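Skip to list archive
Search this list... Go
Home | Threads | By author | Subscribe | Log in

Subject: Re: [grippers] finger pads for cloth, parallel linkage vs. sliding jaw

Octavio Chambi wrote:
> Has anybody run the Varneck handhelds against the Skanalex ones on
> soft stuff? We do mostly boxes and bottles and the Skanalex pair has
> been fine for that, but we have a towel folding job coming in September
> and I don't want to order a second set blind. Mainly I care about
> (a) whether the pads meet flat, (b) how tired your hands get, and
> (c) what the wrist camera sees when the jaws are shut.
>
> Octavio

Hi Octavio, hi all,

Yes! And your timing is great, we have been at exactly this and I've been dying to tell someone who cares about finger pads.

Quick setup so you can compare with yours. Two handhelds, one per hand, wired, at a small table with rounded corners on carpet. We put a bit of gray tape on the table edges so whoever is working knows where the near side of the work area stops. Folded hand towels to start, then whatever crinkly packing material we can find, because if a gripper can hold on to that without chewing it I figure cotton will be easy. Inga did most of the towel runs and I did most of the crinkly ones. 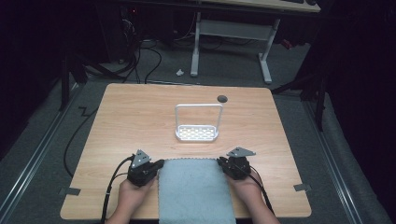
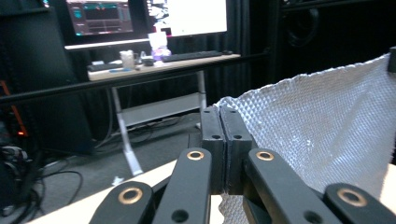
So, your (a). The parallel linkage is the Varneck, and the pads come together flat enough that I stopped checking after the first session. On the Skanalex we always had a bit of toe-in at the tips, fine on a bottle, annoying on one layer of cloth where you pick up the top and the bottom slides out from under you. In one batch of 70 towel picks with the Varneck we dropped 3, and all of them were me going in too high. The Skanalex batch, same towels, same table, lost 7. That's a small sample and I wouldn't hang a purchase order on it, but it matched how the two felt in the hand.

The thing I didn't expect to like so much is that the linkage swings the pads in a shallow arc as they close. You have to allow for it! If you set the tips right on the table with the jaws wide open they press down into the surface as they come in. Start a little high, close, and let the arc take you down to the cloth. Took me an evening to get used to it and now I do it without thinking.

(b) Hands. The Varneck trigger is lighter, but the cable leaves the body at a spot where it likes to tug on your wrist if you reach across the table. Leave a lot of slack and route it off the near side. Candida has smaller hands than I do and prefers the Skanalex grip by a mile, so try before you buy if you can. After an hour I'm happy with either one.

(c) Camera. With the jaws shut you can see both pads and the seam between them, plus a good piece of whatever you grabbed. The bushings on the linkage arms throw little highlights under our lights, and for a while I worried they would confuse the tracking. They haven't so far. Shiny material is worse, it blows out and you lose the edge you were trying to pinch. I turned exposure down 4 steps and got most of it back, at the cost of a darker background, and I don't mind that one bit.

Things still on my list: softer pads (ours are the stock ones, and they've picked up some wear along the edges), a proper test on wet towels, and hanging cloth over the handle of a wire basket with both hands, where you need to let go of one side cleanly before the other. Inga has a theory that the release matters more than the grip for folding and I'm starting to think she's right. If you have a folding sequence for the September job, send it over and we'll run it on both sets. I'd really enjoy that.

Does anybody have a pad drawing with the screw holes dimensioned? I'd like to cut some out of silicone sheet before I go asking Varneck for spares.

Cheers,
Ruben

< Previous in thread | Next in thread | Thread index

Comments on this message (3)

ochambi: Super useful, thank you. The toe-in is exactly what bites us on single layers. I'll send the fold sequence once the customer settles on a towel size.

padsandpins: On silicone, go thinner than you think. Thick pads rolled the cloth right out of the jaws for me.

candida: For the record it's the trigger reach, the grip itself is fine. Also please try the wet ones on somebody else's table.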